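Robot club table tips - kitchen setup

Quick ones from the Kestness student team. Mekdes Hailu keeps the full list.

Plates
Stand them in the rack, tilted back, gap between each. Corn stays in the wicker tray, both ears. Dont stack anything on it.

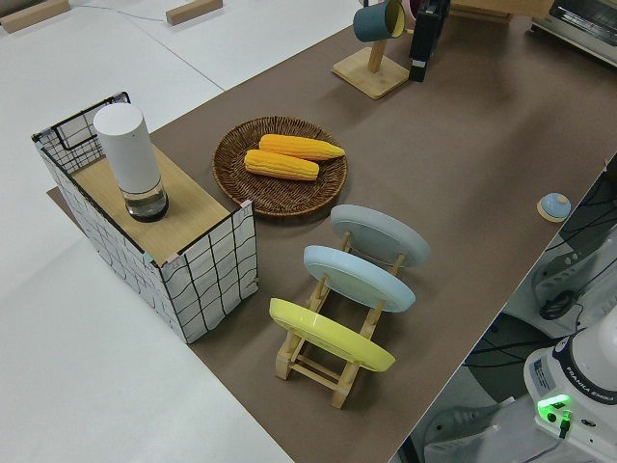
Mugs and cables
Hang mugs by the handle. Check the pegs first - loose ones get glued. Slow the arm down near the cabinet, 7 practice runs before you

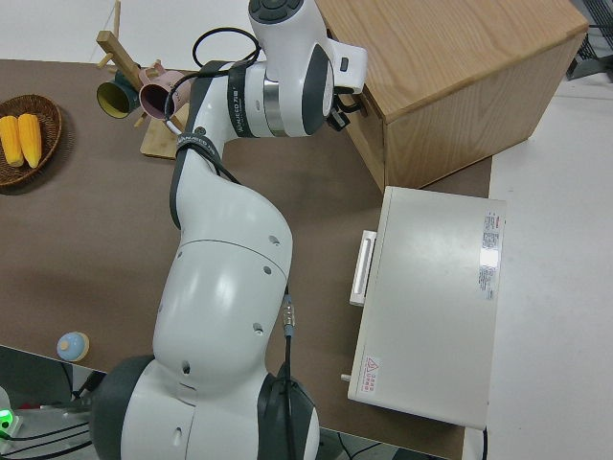

log a score. Cables off the walkway. Wipe teh table after, damp cloth only.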